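The Color Pile

It started with the napkins. I was supposed to be writing up my May trip to the Tapsell fabric sale, and instead I was on my knees beside a heap of cloth, trying to decide whether salmon pink and maroon were friends or enemies.

I've been collecting fabric for 20 years, mostly in pieces too small to be useful and too nice to give away. (My sister calls it the geology.) Until this winter it lived in seven bags in the hall closet, and every time I wanted a scrap for a patch I'd pull out the wrong bag, get distracted and end up sitting there with a cup of tea going cold. So when Marama Ruddock offered to spend a day sorting with me, I said yes before she'd finished the sentence!

Marama used to run the remnant counter at Carkness, back when Carkness still had one, and she has firm ideas. You don't sort by size, she told me, and you certainly don't sort by what you think you'll make. You sort by color first, holding every piece up against another piece, and you do it in daylight. I'd always gone by fiber, cottons here and wools there, and I did put up a bit of a fight. Then she made me try it with the reds. Salmon on its own is a color I'd walk straight past in a store, a bit bathroom-ish, a bit 1980s. Put a big dark maroon over it and the pink goes almost peach along the folds, and suddenly I wanted a whole quilt of it.

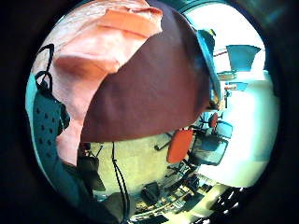 The trouble with orange

Every stash has a problem color and mine is orange. I don't wear it, I don't have it on a single wall, and yet I can't leave a sale without some. The Drarkcombe market is the worst for this. There's a woman there who sells by weight, and I once came home with $200 worth of stuff I had no plan for, most of it somewhere between apricot and traffic cone.

Marama's cure was to stop putting orange next to brown, which I'd been doing for years in the belief that it looked autumnal. Try it against purple, she said, but a tired purple, something with plenty of gray in it. I was doubtful. But a crinkly orange up against a dull mauve is a lovely thing - the mauve goes quiet and smooth and all the little creases in the orange start to show. 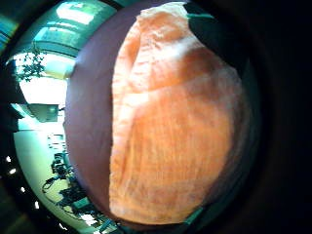 I've since gone a bit mad with the idea and ordered lavender backing from Brurkent, which came in a shade pinker than I'd hoped but will do for cushions. The napkins, by the way, are still not hemmed. I've moved them to the top of the red pile, where I'll have to look at them every time I go in for a scrap of maroon.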